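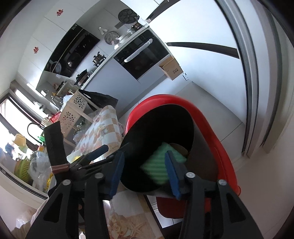 Black cup with the green sponge in it, red chair behind.

10 Jun 2026 — indigo vat, second try

Okay, so the vat is alive again! I really thought I'd killed it last week. The pH had dropped to 9 and the surface had gone flat and dull, no coppery skin at all, so I fed it a spoon of lime and a little fructose syrup, stirred it slowly in one direction and left it under the lid until after lunch. When I came back the liquid was that murky yellow-green I like and there was a decent flower in the middle. Thu Lại says I overfeed. Probably true.

Dipped the Dương cotton first (the loose weave, scoured twice) and then a strip of the Grekent linen. Cotton took five dips, two minutes each, ten in the air between.

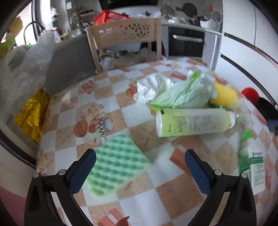
The linen was a pain. It came out streaky along the fold both times, and I'm fairly sure that's my scouring, because the water was still beading on it when I wet it out. Soda ash and a longer simmer next time, and don't pull it just because I want to go home. Also I should stop folding things to fit the small bucket.

Stock solution is down to 611 ml. Haltel sells the powder in 100 g bags and I want two before August, when we do the big curtain panels for Floltent.

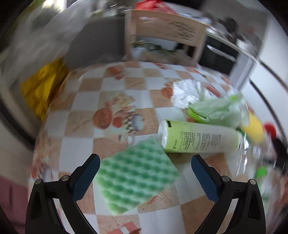

Rinse notes: cold water until clear, then a splash of vinegar, then cold again. I skipped the vinegar on swatch four to see if it matters and so far I can't tell them apart — check again when they're fully dry. Thu, if you read this before I'm in, please don't iron them!

Rub test on the cotton left a faint blue mark on the white cloth, less than on the May batch. Still not good enough for curtains that kids will grab. 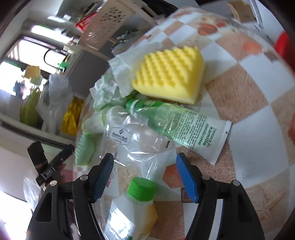

Table, with the Kamille Handcreme and the Member's Mark bottle in the pile.

To do: label the swatches, new pH strips, bigger bucket, ask Thu where the long tongs went.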